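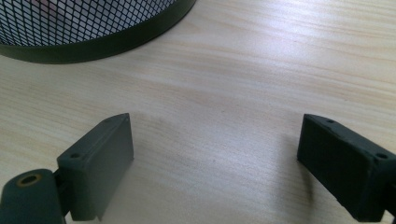
Bench and hand tool inspection — Riviere student gripper project
Carried out 14 Jul 2025, before the summer sessions
Sheet version: Grevow, with my comments added under each item

Marks used: OK, OK WITH COMMENT, NOT OK, NOT CHECKED. I have left "N/A" off the sheet. Last time it was written against everything anyone found tedious.

1. Work surface
Desk clear between the tool and the back of the work area: OK WITH COMMENT
There are a few tiny dark specks on the wood between the two fingers. I can't say what they are and I am not going to guess. Wipe down before each session and look at the cloth. If the cloth comes up with black grit, compare it with the finger pads before blaming the desk.

Surface free of glare: OK WITH COMMENT
The right-hand side catches a lot of light. The project plan claims lighting "does not affect results". I would like to see the runs that show this, as I have asked twice and been sent the plan again. Until then, do half the runs with the blind down and write down which half.

Containers kept out of the working area: OK WITH COMMENT
The round black mesh one sits on the desk itself, beyond the fingers, with something pale in it. It is well clear of the gap, so I have passed it. I would still sooner have it on the floor during drop tests. The class rule says "nothing on the desk that is not being gripped or measured", and a rule with one standing exception soon has six.

2. Fingers and pads
Both fingers present and facing each other: OK

Pads free of cracks, by eye: OK WITH COMMENT
No crack that I could find. Printed parts are rough on the surface anyway and a hairline would be easy to miss, so "by eye" is a weak check and should be treated as one. Flex each pad gently by hand and listen.

Pads level with each other: NOT CHECKED
With the tool held open over the desk the left pad looks a bit further forward than the right. It may be nothing more than the angle of the tool. It may also be the reason small parts twist when they are picked up, which the team puts down to "operator style". Close the fingers on a strip of card and see whether the marks line up. This takes a minute and I don't understand why it has not been done.

Sharp edges: OK
The bevel on the top edge of each pad is a good idea and I have no complaint about it. The thin flared lip at the lower edge of the left pad should have a thumb run along it now and then.

3. Fixings
Screw holes in pads clean and undamaged: OK WITH COMMENT
Two small ones in the top of each pad. Please stop using whichever driver is nearest. Plastic does not forgive the wrong size, and the spare pads are not as plentiful as the parts list makes out.

Threaded insert at the left hinge seated properly: OK WITH COMMENT
The brass one, set into the top of the rounded piece. Try it with a fingernail. If it turns or lifts, the tool is out of use until it has been reset, and I do mean out of use, with the label on. "It still works if you hold it a certain way" was said to me in January and I have not forgotten.

Thread locking compound used where the drawing asks for it: NOT CHECKED
The drawing on the shared drive and the drawing on the wall disagree. Decide on one.

4. Movement
Fingers open and close without catching: OK
Twenty-seven cycles done by hand, no catching. The Stolmont handout quotes a life of 4,000 cycles for this pattern of hinge. I can find no test behind that number and would not repeat it in your report.

Pinch risk at the hinge explained to all users: NOT OK
The sign-off page has 12 names on it, all in the same pen. I would like each person to sign for themselves. It is a small tool and the worst it will do is nip you, but the page is either a record or it isn't.

Closing force measured: NOT OK
The limit on the project form is 30 newtons. The box had "feels fine" written in it. Borrow the spring scale from the Trallell cupboard, take three readings and write down all three, including the one you don't like.

5. Data and notes
Session log kept with the tool: OK WITH COMMENT
Kept, yes. Filled in at the time, I doubt it. Several entries share the same start time and the failed grips thin out towards the end of term in a way I find hard to believe. A failed grip is worth having on paper. You will not lose marks for one.

Trial count matches between log and spreadsheet: NOT CHECKED
I was given the spreadsheet without the log pages for the last block. Bring both.

6. Before the next session
Wipe the desk.
Do the card test on the pads and staple the card to this sheet.
Check the insert.
Measure the closing force.
Sign the pinch risk page again, individually.
Agree on one drawing and bin the other.

Overall: may be used for supervised bench work with light objects. Not cleared for the open day until both NOT OK items are closed. I know the poster already says "fully tested". The poster can be changed — a strip of paper over that line will do.

Re-inspection on request. Leave the completed sheet in the tray, and please don't tick the boxes for me.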